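Pledemari bench kit review: what we paid for, what I'd skip

Posted 28/07/2023

I run the equipment list for a small refurb and recycling shop called Altano, which means I'm the one who gets to say no when somebody wants a new toy. We do a lot of desktop towers. Old office machines come in by the pallet, the useful parts come out, the rest goes to scrap. Last November we started pricing out a two-arm bench so we could hand off some of the teardown, and I've been promising to write up the bench kit we bought for it. So here goes!

The kit is from Pledemari and it's the boring half of the purchase: ribbed aluminum work surface, fixture plate, upright holders, brackets. No arms, no gripper. I looked at Pomov too (nicer website, slower quotes) but they wanted us to take their own arm mounts with it, and we already had a plan for those.

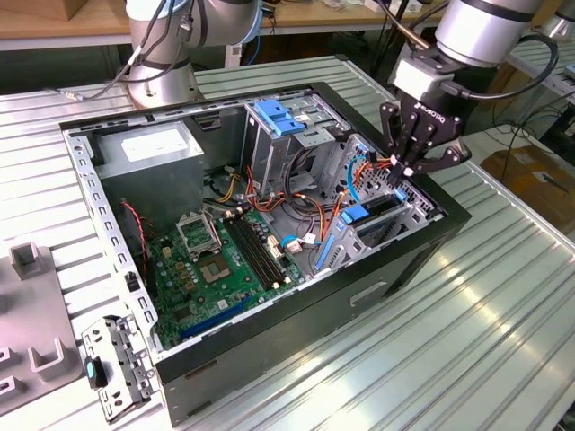 Tower on its side on the ribbed top, with the Robotiq gripper over the drive cage.

I love the top. A tower just lies flat on it, diagonal if you like, and all those grooves give you plenty of choices for where to put a stop. It does throw back a lot of glare from the overhead lights, though. If you're planning on cameras, put a line in the budget for softer lighting right now, while somebody is still in the mood to sign things. We didn't, and I had to go back and ask.

The U-shaped holders on the gray plate are okay. Sturdy, easy to reach, but at $74 each I think they're a cheek, and we ordered seven before I did the math. Get two or three and see how you go. You can always order more, and mine took hardly any time to ship.

The bigger lesson was cabling. Towers are full of it: orange, yellow, red, black, all flopping across the middle right where you want the fingers to go. Then the arms have cables of their own! I'd set aside nothing for cable management because I figured it was a bag of zip ties. It's more than that. Fung, the reseller we went through, sells a sleeve and clip bundle that I turned down the first time and bought the second. Put it on the first order and save yourself the shipping.

The full bench kit came to $1,238 before tax, and I'd budgeted $1,000. Most of the gap is holders, so that one's on me.

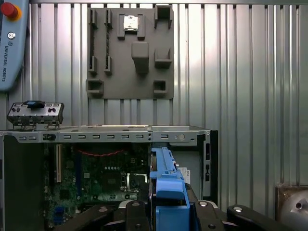
Blue plastic part between the fingers, fixture board up behind the case.

The upright fixture board is the piece I nearly cut from the order and now I'd keep it over almost anything else. Having square sockets and brackets standing up behind the case means small parts have a place to go that isn't the bench, and it leaves the flat space for the tower. My one gripe is that the holders come in set sizes, so measure your parts first. Chips are easy. Odd plastic bits like drive carriers and card clips are all over the place from one model to the next, and I'd leave some board space open for those.

Would I buy it again? Yep, with fewer holders and the lighting on the same quote. If you only see a few towers a month, I'd hold off and stick with a regular bench and a good screwdriver. Four stars from me, and it would be four and a half if the hardware bags had labels on them.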